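Fengying Kong had driven 57 miles for the open day at Nurholm, and by the time she found a place to park, the best of the July morning was gone. She did not mind. She had packed a sandwich and her good glasses, and she meant to stand as close to the robot as they would let her.

The old Wiron building was warmer than she expected, and smelled of coffee. Nearly 100 people had signed the book at the door.
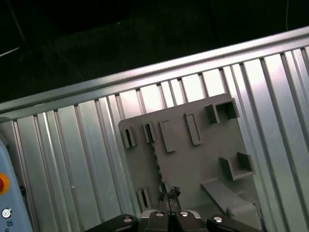

Liao wondered, loudly and from the back, whether a thing like that could ever learn to be careful, or whether it only learned to be slow.

Fengying thought it a fair question, and also a rude one, and she turned it over in her mind while the young man in the Piro shirt went hunting for his notes.
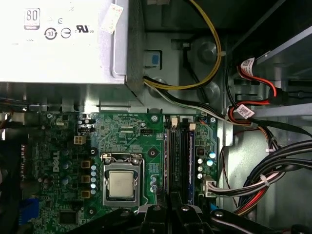
For 15 years she had run a repair counter, and she had opened more computers than birthday presents. She had taught eight apprentices, every one of them frightened of breaking something. She looked at the white DELL running up the green board and felt as if she had met an old customer in a strange town – she very nearly said hello to it.

"Careful comes later," she told Liao, when he had worked his way up beside her. "Slow is how you get there. My first week, I took all afternoon over one machine,

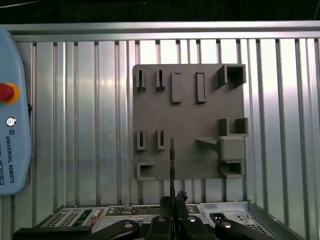
and my boss brought me tea and never said a word about the clock."

Liao laughed at that, and offered her half a cookie, and they stayed where they were.

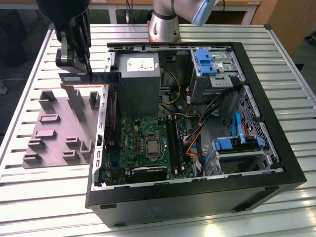
The memory demonstration, Nurholm open day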